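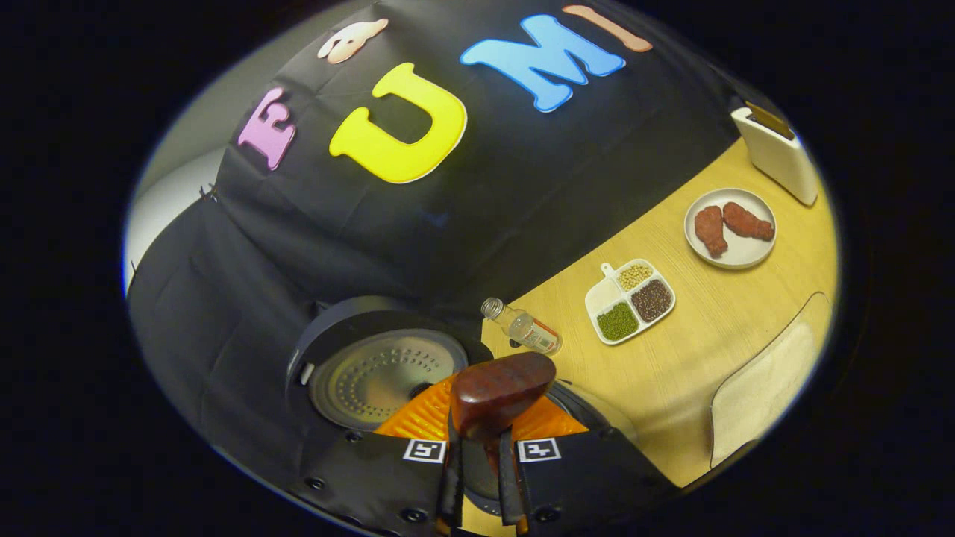 ## Hand-held gripper demos: policy stalls above the cooker

Posted 23 Oct 2025 by Magdalini Papadakis

I'm recording demonstrations with a hand-held gripper, two tags on the body. The task is to carry a brown wedge-shaped piece to the round cooker with the open lid. I have 60 demos. After training, the arm picks up the piece reliably, moves over the perforated inner lid, then hovers until timeout. Replaying the raw trajectories works. Same table each time: bean tray, plate with two drumsticks, small glass bottle, black cloth behind. Is this a data problem or a calibration problem?

### jadton

Data, most likely. If replay works, your calibration is good enough. Check how long you hold still before letting go. My first set had long pauses over the target and the policy learned to pause. I trimmed the idle steps, recorded up to 215 demos and the stall went away. Also vary the start position of the cooker.

### Drarkex

had the same thing, more demos fixed it. I stopped at 253

### pradora_k

Agree with jadton on the pauses, but look at the gripper width signal too. With a thick object the fingers barely close, so open and closed end up close together after normalization. Plot the width for 6 episodes. If the release step is hard to see on the plot, rescale that channel and retrain before you record anything new.

The clutter is fine - I would move it between episodes, though, and leave the tags uncovered.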